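Plindlow library swaps out its tired old drives, one blue tray at a time

By Jovita Robles

The server that runs the Plindlow town library catalog has spent most of its life doing what the town asked of it, which was to sit still and keep track of who has the good cookbooks. This month it got its first real attention in years, after two of its hard drives quit within the same week and the online catalog began insisting that the library owned 300 copies of a single guide to backyard ponds.

It owns one. It is checked out.

"The pond book was how we knew," said Yolotzin Varela, who runs the front desk and fielded most of the phone calls. "A few people were pretty excited. One man wanted to know if we were selling the extras."

The repair went to Giltance, a small shop on the old cannery road that fixes office servers, cash registers and, on one occasion residents still bring up, the high school scoreboard. Owner Heriberto Ochoa picked up the machine in January and had it on the bench the same afternoon. His diagnosis was brief. The drives were old. He recommended newer ones.

The town council took somewhat longer to reach the same view. Members spent about 30 minutes on the question of whether the library could get by with just the two replacements, and another stretch on whether the old ones might be "rested" and used again. Ochoa, who had been asked to attend in case of technical questions, said they could be rested for as long as anyone liked.

In the end the council voted to replace the full set of 19 drives and to stop calling it an emergency.

The work itself is less dramatic than the meeting. Each drive rides in its own carrier, which slides into a bay in the chassis and connects at the back through a row of small contacts. The old one comes out, the new one goes in, and the server spends several hours copying everything over before it will put up with another. Ochoa says the trick is patience. Varela says the trick is not to call the shop every hour to ask how it's going, a lesson she came to gradually. 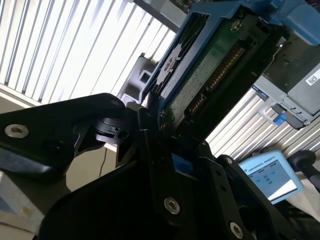 A drive carrier, blue frame and gold connector pins showing, beside the gray metal of the drive bay at Giltance.

Ochoa is particular about the contacts. They are not to be touched, breathed on or pointed at with a sandwich, and he keeps a roll of blue tape on the bench to mark any carrier that has been handled by somebody who doesn't know this. Niilo Halonen, the shop's apprentice, said his first one wore tape for a month.

He is also particular about order. Every carrier goes back to the slot it came from, and the slots are written down on a sheet of graph paper, which is photocopied, and the photocopy is kept in a different building. Asked whether this might be excessive, Ochoa mentioned the pond book.

While the server has been away, the library has gone back to paper. The old card drawers turned out to be in the basement, holding up a ping-pong table, and Varela has been writing loans in a ledger with columns for name, title and "promised back." Returns are up, she said. She credits the handwriting. Others credit the fact that she reads the list aloud.

Not everybody is in a hurry for the computers to come home. Birger Viklund, a retired surveyor who visits most mornings for the newspapers, said he had enjoyed the quiet and hadn't been sent an overdue notice in weeks. Told that the notices would go out in a batch once the system was restored, he asked which week that might be, and then whether the library still had an amnesty box.

It does, by the side entrance. Fines are waived on anything dropped there before the catalog is back online.

Giltance expects to finish the last of the drives later this month, after which the server goes back to its closet behind the children's section. The council has asked for a maintenance plan. Ochoa submitted one that fits on an index card, and it has been referred for further study.

Until then, holds can be placed in person or by phone until 2 in the afternoon. Callers asking about the pond book should know that there is a waiting list, and that it is now quite long.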